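Sorkell Civic Tracker, one year in: a lot of alerts, not much news
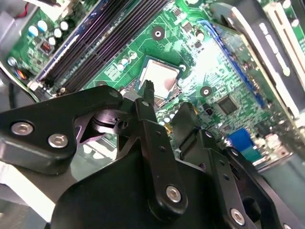 I signed up for Sorkell in January, when the state legislature opened its session and I got tired of refreshing the official bill page by hand. The pitch is simple. You pick your lawmakers and your topics, and the service tells you when a bill moves, when a vote is held, and how your people voted. There is a free version and a paid one, and the desktop program runs on Windows and Mac. I put it on an old tower PC, and it ran fine there, so hardware is no excuse for what follows.

Let's start with what Sorkell means by "moves." I followed one bill, a dull thing on county road funding that matters a good deal in Berivwood, where I live. Over the session I got 100 alerts on it. I went back through them all for this review. Most told me the bill had been "updated," and when I clicked through, the update was a cosponsor added, a typo fixed, or a hearing room changed. The alert for the committee vote that gutted the funding formula looked just like the rest. Same gray box, same word. I missed it and read about it in the paper.

You can set a filter for "major actions only." I did. After that I got 10 alerts in two months, and the floor amendment I cared about was not among them. Support told me amendments count as "text events" and live under a different menu. Fine, but who would guess that?

The scorecards are what the company pushes hardest, and they're where I have the most trouble. Each lawmaker gets a rating from zero to 5 on "responsiveness." The help page says the rating draws on 1,768 data points per session. It doesn't say what they are. My state senator scored near the top, and this is a man whose office took seven weeks to answer a letter about a culvert. I asked what went into the number and got a link back to the help page. A score you can't check is an opinion with a decimal point, and I'd be careful about repeating one at a town meeting.

Compare that with Kutik, which I used for a couple of years before this. Kutik is ugly. It has no app, the search chokes on quotation marks, and the emails look like a fax. But each email gives you the roll call and a link to the bill text with the changes marked, and I never had to wonder where a fact came from. Ayaaba sits between the two. It handles local boards and school districts better than either, if yours happens to be covered. Mine is, though the planning board minutes show up late.

What Sorkell does well: the vote history page is quick and easy to read, and you can export it to a spreadsheet without paying. Names are spelled right. The district lookup handled my address, which sits on a line that confuses every other site I've tried.

I paid for one season and I won't renew. The free version gets you the vote history and the lookup, and those are the parts worth having. If you follow a single bill closely, use Kutik and put up with the looks.

Updated 3 October 2021: Sorkell now lets you mute cosponsor notices. Amendments are still under the other menu.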